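Toy Sorting and Table Play Assistants (temporary, part time)

Landar Toy Library
Posted Apr 21, 2022

Landar Toy Library lends toys to families, day care homes and preschool classrooms. We are looking for two temporary assistants to help us sort, clean and repack our sand and building toys before the fall lending season. The work takes place in the Wickramasinghe Room, on the ground floor of our main building. The positions end in September.

What the job is

Over the winter we received roughly 1000 donated items, most of them plastic outdoor toys and building blocks. They came to us by mail and by car, in whatever boxes people had at home. A small part has been entered in the catalog. The rest is still boxed and has to be opened, checked, cleaned and put into lending sets.

A lending set is a tub with a printed list taped inside the lid. A sand set has shovels, rakes, molds and a sieve. A block set has large studded blocks and a few base plates. We lent out 930 sets last year and a good number came back short, so part of the work is making up incomplete sets from the donated stock.

Typical tasks:

Open boxes and write the box number on the intake sheet. Keep the shipping label until the donor has been thanked.

Check each toy for cracks, sharp edges and loose parts. Shovels get extra attention where the handle joins the shaft and where the shaft joins the blade. Anything cracked goes in the discard tub, including toys that look repairable.

Wash toys in the utility sink and set them on the racks. Block studs hold a lot of dirt and need a brush.

Match toys to set lists and fill the tubs.

Enter finished sets in Arnex, our catalog program. We will train you. If you can fill in a form on a computer you can use Arnex.

Help at the Cundance table play mornings. These are open sessions for children ages two to five and their caregivers. Assistants put toys out, take them in again and wipe the tables. You will not be in charge of children.

Hours and pay

Each assistant works 30 hours every two weeks, in shifts of three to five hours. Shifts are in the morning or early afternoon. We post the schedule two weeks ahead and try to keep it steady. Pay is hourly, at the library's standard rate for temporary staff, and is the same for both positions. There are no benefits with this position, but parking is free and there is a kitchen you can use for lunch.

Who we are looking for

You should be at least 18. You should be able to stand for most of a shift, with breaks, and lift a full tub onto a waist-high shelf. Tubs with blocks in them are heavier than they look. You should be comfortable with repeated work and willing to stop and ask when you are not sure whether a toy passes. We would much prefer a question to a split shovel in a lending set.

Experience in a library, stockroom, thrift store or classroom is useful but not required. A background check is required because of the play mornings, and we pay for it.

Some applicants ask about English. You need enough to read a set list and talk with caregivers. Spanish is a plus.

The room

The Wickramasinghe Room has wooden work tables, wall shelves and a sink. It is heated but can be cool early in the day, so bring a sweater. We keep donated toys and finished sets on opposite sides of the room – please do not mix them, even for a minute. The tables are old and have seen a lot of use. Wet toys stay on the racks and off the wood.

How to apply

Send a short letter and the names of two people we can call. A resume is fine but you do not have to have one. Tell us which mornings you can work and whether you have any time away planned before September. Put "Toy Assistant" and job number 97 in the subject line of your email, or drop your letter at the front desk in an envelope marked the same way.

We will read applications as they come in and close the posting when both positions are filled. Everyone who applies will get an answer. Interviews last half an hour and include a short sorting task at one of the tables.

People who applied last year are welcome to apply again. Please send a new letter, as we do not keep the old ones.

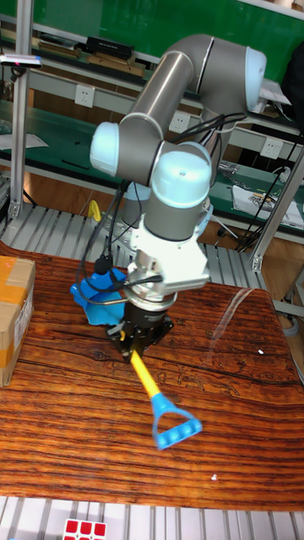
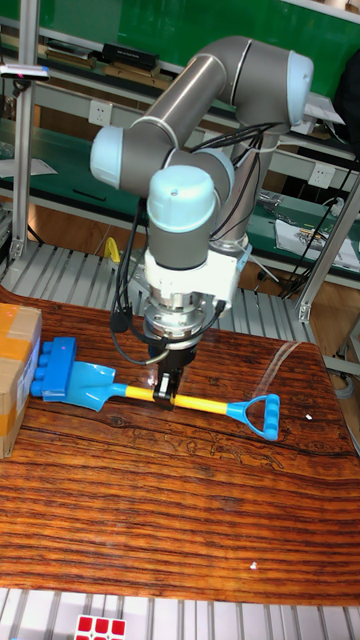
Blue and yellow plastic toys on a wooden table, with a taped and labeled cardboard box at the left.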